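Prarnbridge Students Take Bin Picking Project Into Second Term 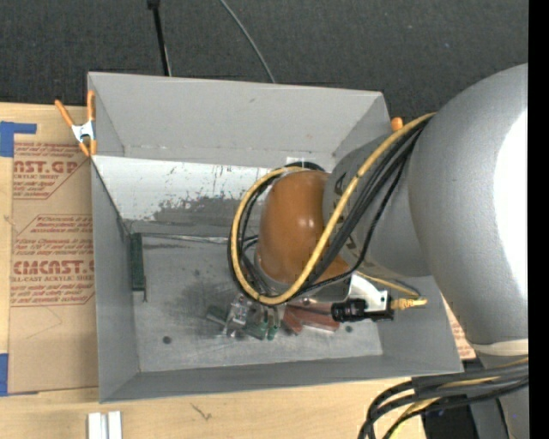 Four-person team works on cable routing and grasp selection

A student team at Prarnbridge Technical College has moved its bin picking project from simulation to hardware. The project, named Grandeo, is run as a two-term elective in the college's automation program and asks students to build a cell that can remove unsorted parts from a deep container.

The team of four began by writing the grasp planner against a simulated arm. Physical trials started at the opening of the second term. The cell uses an industrial arm with a finger gripper, working over an open gray bin on a tabletop. A bracket at the wrist carries a black device alongside the gripper, and the cables run down the outside of the arm, tied at intervals and looped around the wrist joint.

According to course instructor Imogen Holroyd, the cabling took more lab time than the software did in the first weeks. "The planner had no idea the cables existed," she said. "It would choose a wrist angle that was fine on paper and put the loop straight into the bin wall. We ended up limiting rotation on the last joint and adding a margin to the collision model."

The limit reduced the number of reachable poses near the corners of the bin. The students responded by having the planner rank grasps by clearance first and by expected grip quality second. Parts lying against a wall are left until the center of the bin has been worked through.

Reflections from metal surfaces were the other main source of error. The scratched floor of the bin produces false edges under direct lighting, and early versions of the detector returned grasp points with no part beneath them. The team retrained the detector on images taken in the bin itself, under 2 lighting levels.

Since hardware trials began, the team has logged 711 pick attempts, of which 599 ended with a part held clear of the rim. Most of the remainder were missed closures on flat pieces. A smaller number were stops triggered by the force limit during descent. Failed attempts are kept in the log with the planned pose and the joint positions at the time of the stop, and the students review them before each change to the planner.

Work still open includes a faster approach move and a check for parts that are stacked or partly covered. The current planner treats two overlapping parts as one if their outlines merge - a known fault, and the next item on the schedule.

Grandeo will be entered in the student automation contest at Pimunton in May. Entrants receive a bin of mixed parts they have not handled before and are scored on completed picks within a fixed time. Teams may adjust speed and force settings between rounds but may not retrain their detectors on site. A team from Hjaltested is also entered in the bin picking class.

The college plans to offer the elective again next year, with the existing cell and pick log passed on to the incoming group.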